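I finally did the river walk multi in Pruddale, and I have been grinning about it for days. It had been sitting on my to-do list since last fall, when I drove through on my way to somewhere else, pulled up the map at a gas station and saw that there were 10 stages strung along both sides of the water. Ten! I had forty minutes and the wrong shoes, so I sighed and drove on.

This time I planned it properly. I got the Friday off in June, packed a lunch (two sandwiches and a bag of cherries, most of which were gone before stage one), printed the cache page as a backup and was standing in the parking lot by 8 in the morning. There was mist on the river and one guy walking a very wet spaniel. Perfect.

The first stages are easy and a lot of fun. You pick up numbers from a bench plaque, an old flood marker and the railing of the footbridge, and each one drops into a formula for the next set of coordinates. I do my math in a little notebook because I like to see where I went wrong, and by stage three I had already gone wrong. I read a 1 as a 7 on the flood marker, which sent me to the middle of a bean field. I stood at the fence looking at those beans for longer than I'd like to admit before it dawned on me to go back and check.

Stage five is my favorite. The path leaves the river and climbs up behind the old Stolex works, where they made pumps until the place closed, and there's a long brick wall with the company name painted on it in letters taller than me. You have to pace out a distance from the second letter and look for a date stone. I walked past it twice! It's down low, half behind some ivy, and when I saw it I made a noise that startled a pigeon.

From there it's a good long stretch with no stages at all, just woods and the sound of the weir getting louder. I ate my first sandwich on the way. I also picked up a traditional called Mondine, a nice dry lock & lock under a fallen birch with room for trackables, and dropped off a travel bug that's been riding around in my bag since spring. It wants to get to the coast. Pruddale is a little closer to the coast than my kitchen, so that counts as help in my book.
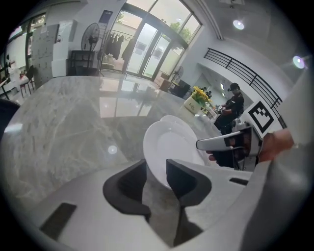
So do you need to do the whole thing in one go? Most people split it at the weir, where there's a second parking lot and a bus stop, and the numbers you've collected will still be good when you come back.

I kept going, though. I was having too good a time to stop, and the clouds were staying put on the far side of the valley. Stage seven took me over the weir bridge to the west bank, which is the wilder side. The path there gets narrow and nettly - wear long pants, seriously - and my GPS started to wander under the trees. It would say 20 feet, then 60, then 15, all while I stood perfectly still. I ended up putting it in my pocket and going by the hint, and that got me there in a minute or so.

Stage eight is a micro on a fence post and I have nothing bad to say about it, except that the log strip inside it with the next coordinates was damp and the last digit was smudged. I tried it as a 3 and then as an 8. It's an 8. (I checked with the cache owner afterward and it's been replaced, so you should be fine.)

The final is wonderful. I won't give away the hiding place, but it's almost 700 feet off the main path, up a bank with a couple of good handholds, and when you turn around you can see the entire loop you've just walked, from the footbridge to the pump works and back. The container is a big ammo can. An ammo can, on a multi, in this day and age! There was a handwritten welcome note taped inside the lid, a logbook with real pages, and a nice mix of swaps. I left a wooden whistle and took a tiny compass. The team that signed in right before me, Lysenko, had drawn a heron next to their name, and I'd seen a heron by the weir too, so I drew a worse one.

A few notes if you're going:

- Bring 2 pencils. I dropped one in the river.
- The café by the footbridge closes at three, and I got there at ten past.
- Stage six has a decoy tag from some older cache. Check the cache code on it before you use the numbers.
- There's no water between the weir and the final, so fill up first.

I got back to the car with mud up to my knees and the second sandwich still in my bag, slightly flattened. It was delicious. There's also a night cache that starts from the same lot, with reflectors going up into the woods, and I've already put new batteries in my headlamp.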